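Student Projects > Interior Materials > Term 1 Reports

Reading a Tabletop: Grain, Finish and Everyday Light
Project report by Þórey Vestergaard
16 October 2025

12 shares | 3 comments

Why a table?

I wanted a subject I could sit down at every day, and the big pale table in the Skyrme study room was perfect. I'd eaten lunch on it for a year without looking at it once! My question was simple: how much of what we call "color" in a light wood is really grain and shine?

How I worked

I laid a paper grid over the top and gave each square a page in my notebook (100 squares, so a lot of pages). For every square I wrote down the direction of the grain, matched the lightest and darkest tones to a Colura swatch card, and gave the shine a score out of 10. I did this on 21 mornings with the blinds open and the ceiling lights off. Two mornings were so gray that I threw the numbers out - the shine scores were all over the place.

Pencil rubbings came next. They were a flop on this table. The finish is too smooth to give the paper anything to catch on, so I switched to tracing film and got lovely results right away. If you try this at home, go straight to the film.

What I found

Most of the grain is fine and pale, running in cream and a soft orange-tan. Where it stays straight, my swatch matches hardly moved from one square to the next. The shine moved a lot. Walk one step to the left and a square that looked cream turns nearly white.

Then there's the arched part, my favorite thing in this whole project. Woodworkers call it cathedral grain, and you get it when a board is cut so the growth rings show up as long loops and pointed arches. The loops read darker than their neighbors, but only slightly. I had guessed two full swatches of difference and measured less than one!

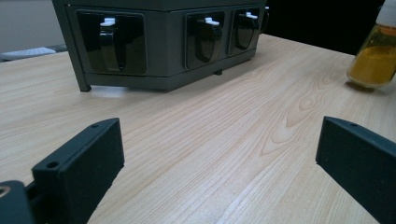
Fig. 1. Cathedral figure in the tabletop, with straighter grain around it.

What I'd do next

I'd like to repeat the grid on the darker Skivinden bench in the hallway, which has no gloss at all as far as I can tell. My teacher also suggested evening readings under a lamp, and I plan to start those in November. The film tracings are in the flat drawer under the window if anyone wants to see them.

789 views | Filed under: wood, surfaces, color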